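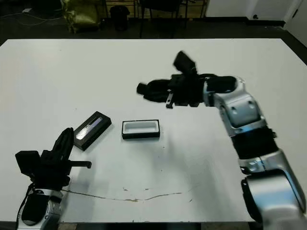 Both arms at the table, with the box and its lid.

Domness shared workshop, minutes of the build group, January meeting

Opened at 18:40. Minutes taken by Dwynwen Gough. The minutes of the last meeting were accepted with one correction: the cable guides were paid by the workshop and not by Trindade.

1. Unboxing task

The task stays the same as before: take the lid from a small phone box and put it down on the table without moving the base. The group discussed if the left hand should hold the lid and the right hand should keep the base in place, or if the left hand should do everything alone. Opinions were divided. It was agreed to try first with both hands, at low speed, and to write down each attempt in the log sheet.

The log has now 1,420 lines. Many of them are from the calibration and should be moved to another sheet before the next meeting. Dwynwen will do this.
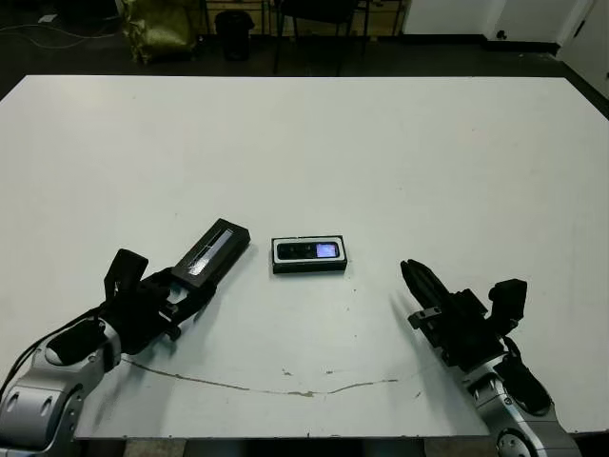 Lid in the left hand, phone in the white insert with its screen lit.

It was noted that the window of the lid reflects the ceiling light and the software sometimes takes the reflection for an edge. Two proposals were made: to turn off the lamp nearest to the wall, or to cover the window with matte tape. The tape is cheaper and will be tried first. The lamp circuit has a Vimar switch which serves also the next room – please ask before you touch it.

2. Tabletop

The line in the surface and the small marks near it were discussed again. The tabletop will not be replaced this season. Anybody who works with sharp tools should use the other bench. The dark specks are to be wiped before each run, since the table camera counts them as objects when the threshold is low.

3. Money

Balance at the start of the month was 1,657. From this, 600 is reserved for the spare finger set ordered from Laltura. The order is confirmed but there is no delivery date. The group decided not to spend on other parts until the fingers arrive.

4. Two-finger gripper

The other gripper is simpler and several members prefer it for flat parts. The wrist camera sees both fingers and a good part of the table, and this helps when the operator must correct the angle by hand. The open question is how narrow the gap should be before the approach. A narrow gap leaves less space to slide around the rim of a tray, but a wide one hides more of the table from the camera.
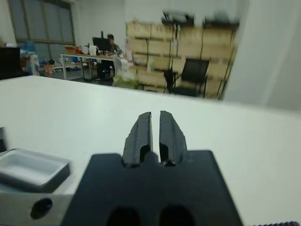 Trindade asked that the gap be written in the program as a fixed value and not be set by the operator each time, and said that otherwise the results of different evenings cannot be compared. This was accepted. Trindade will propose a value and send it to the list.

5. Other matters

The key of the parts cabinet must go back to its hook after use. The emergency stop will be tested at the start of every session, also the short ones, and the person who tested it signs the sheet.

Next meeting in February, same hour. Closed at 20:15.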